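Multi-Fingered Grippers (Household Object Testing)
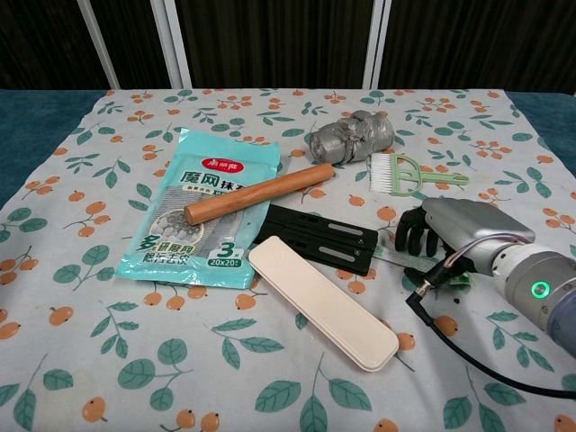

A black multi-fingered hand over a test table, with a rolling pin, a cream case and a green brush among the objects.

A multi-fingered gripper is a robot hand with several jointed fingers in place of the usual two flat jaws. I've kept up this entry since I started comparing hands at Bronanero, so most of what follows comes from my own bench (plus a lot of arguing with Irfan Goh).

How they're compared

Everybody has their own object set. Ours has 54 things in it, nearly all of them kitchen and cleaning stuff, and we put out a few at a time. I love the rolling pin! It's smooth, it has rounded ends, and a weak thumb shows up right away. Flat things are harder. A case lying on a cloth gives the fingertips very little to get under, and a soft plastic package changes shape as you squeeze it. Slamet Raju likes lumps wrapped in duct tape, which I find too easy, but they stay in the set.

We do 8 tries per object and then turn it and start over. The Jenance hand got through 430 tries in May before we swapped a finger cable.

Fingers or jaws?

The two-jaw Tuvusska still beats the fancier hands on small brushes, if you ask me. It held on in 76 percent of our brush tries. Where fingers win is anything long that wants to roll away, and piles where one object rests on another.

Table covering

Chantelle Mathebula tests on bare tabletops and I use a printed tablecloth. Cloth bunches up under the fingertips, so our scores don't compare directly. Please note the surface if you add results here.

See also: Ong wrist mount, Cable routing, Suction cups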